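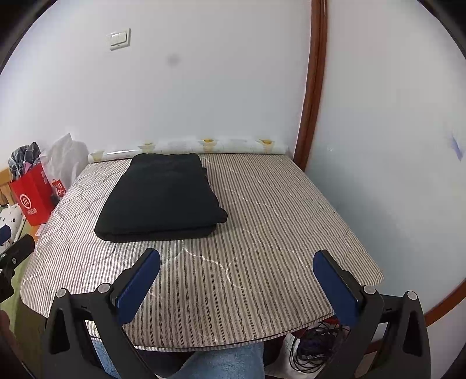 Changing the finger pads on the Darniletti hand gripper takes a few minutes and needs one small screwdriver. Pads wear fastest on cloth work, and a worn pad lets a thick fold slip out when you lift it. The pads are the blue rectangles on the inner faces of the two black fingers, and each has a gray metal screw head that you can reach with the fingers wide open. Leave the round screws at the outer pivot points alone. They set the finger alignment and don't have to come out for this job.

What you need

Pad set 3117 (2 pads, 2 screws)
Small screwdriver to fit the pad screws
Lint-free cloth and rubbing alcohol

When to change them

We change pads every 2000 grips, or sooner if the face looks shiny or a corner has started to lift. Always change both. A new pad facing an old one will pull the cloth to one side.

Steps

1. Unplug the gripper and open the fingers all the way.

2. Hold one finger steady from behind and back out the pad screw. Put the old screw with the old pad. Don't reuse it.

3. Slide the pad off. If it sticks, work it loose with a fingernail. A blade will mark the plastic.

4. Wipe the seat with alcohol and let it dry. Look into the triangular cutouts while you're there and pull out any thread or lint.

5. Fit the new pad flat on the seat and start the screw by hand. Tighten until the pad stops moving, then stop. If the pad bulges next to the screw, back off a little.

6. Do the other finger the same way.

7. Close the fingers slowly. The pads should meet along their full length. If there's a gap at one end, loosen that pad, press it square and tighten again.

8. Plug in and run the Nirnow zero routine with the fingers closed. Skip this and the width readings will be off.

Test on something folded, such as a pair of pants, before you go back to work. Check the screws again after the first 183 grips and write the change in the log.

Carolina Prata, August 2018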